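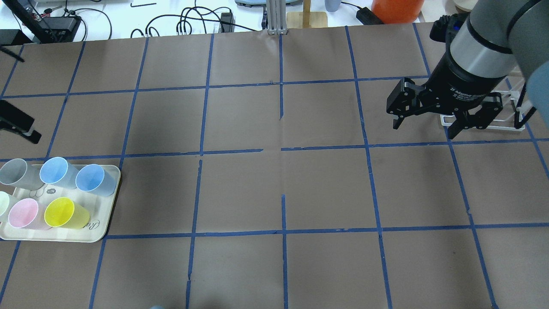
Table Setup Assistant, part-time, at Ukow

We're looking for a careful, cheerful person to join the small crew that sets up and resets our work tables. If you like things put back exactly where they belong, you may really enjoy this job!

The tables are covered in brown material and marked out with blue tape into a grid. Your day is mostly cups, trays and racks: getting them out, placing them in the right squares, putting them away and starting on the next layout. There's a written layout for every round, and the pink cup and the yellow cup are never interchangeable - we care about that a lot.

You'll also replace tape that has gaps or has drifted off line, cut new covering for the tables, wash plastic cups, and keep the Lonovska shelf sorted by color.

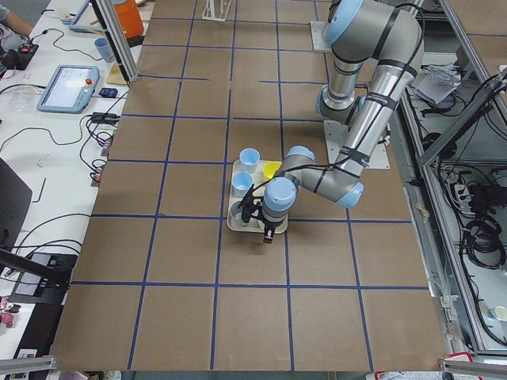 Shifts start at 8 a.m. or 1 p.m. and you can pick whichever suits you, as long as you stick with it for the month. We have 2 places open, each 20 hours a week, starting in December. You'll be on your feet most of the time, and you'll share the room with people who are busy with their own work, so a calm way of moving around helps.

No experience needed. Shop stocking, kitchen prep, model building, stage props - all of that is great background, and so is none of it. We'll teach you the layouts (there are 93 so far, and we keep thinking up more).

To apply, send a short note to the Ukow front desk, Shehu Building, Room 689. Tell us which shift you'd like and something you enjoy keeping in order. Please put "Tables" on the first line.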